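Colour is a poor label

Small repair shops and community workshops in this country mostly identify low-voltage wiring by the colour of its insulation. I think the practice should be dropped for anything that leaves the bench, and replaced with printed numbers at both ends of every conductor.

The case for colour is speed. A red lead is positive, a black lead is negative, and the rest can be learned from a card taped inside the lid. That holds for a harness with four conductors. It stops holding when the spool of orange runs out and the person finishing the job substitutes yellow, intending to note it later.

I spent January going through old job sheets from the Zandmont depot, where Wilson Ccori had kept 230 of them in good order. The entries that took longest to close were seldom component failures. They were cases in which the colour on the drawing and the colour in the enclosure had parted company, and the technician had to ring out each conductor with a meter before starting the job on the sheet.
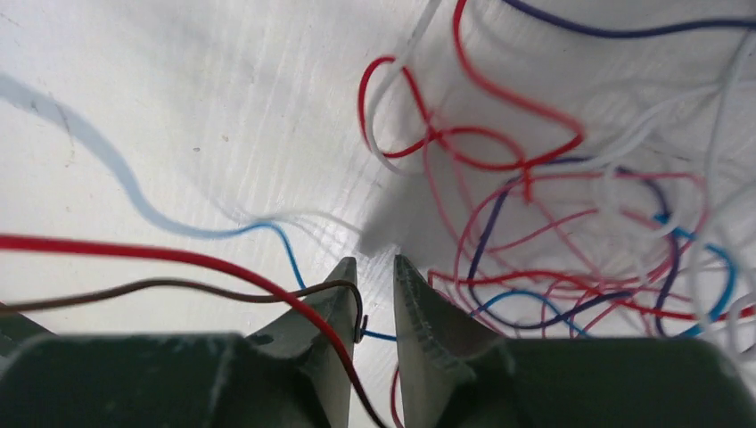
Thin insulated wires on a white work surface.

There is also the matter of eyesight. Brown, red and orange are difficult to separate under warm lighting, and for a person with a colour vision deficiency they may be inseparable under any lighting. Grey and violet age towards each other. A number printed in black on a white sleeve has neither problem.

The usual objection is cost. Jurgita Priedītis, who runs the Celodari workshop, put it to me that sleeves and a printer are an expense her customers will not see and will not pay for. Her figures were fair. A box of 3000 sleeves is cheap, but fitting them adds 30 minutes to a harness of 50 conductors, and labour is what she sells.
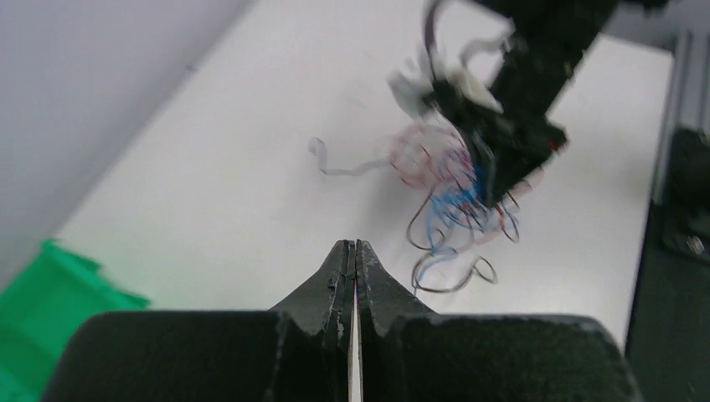 My answer is that those minutes are already being spent, by someone else and at a worse time. The next technician spends them in a roof space or under a dashboard, with no drawing. Charging them to the original job puts the cost where the information is freshest.

Valdis Mägi has argued for a middle course: colour for power and ground, numbers for signal. I could live with that, provided the rule is written on the drawing and the drawing stays with the equipment. What I would not accept is colour alone, with the key held in one person's memory until that person changes employers.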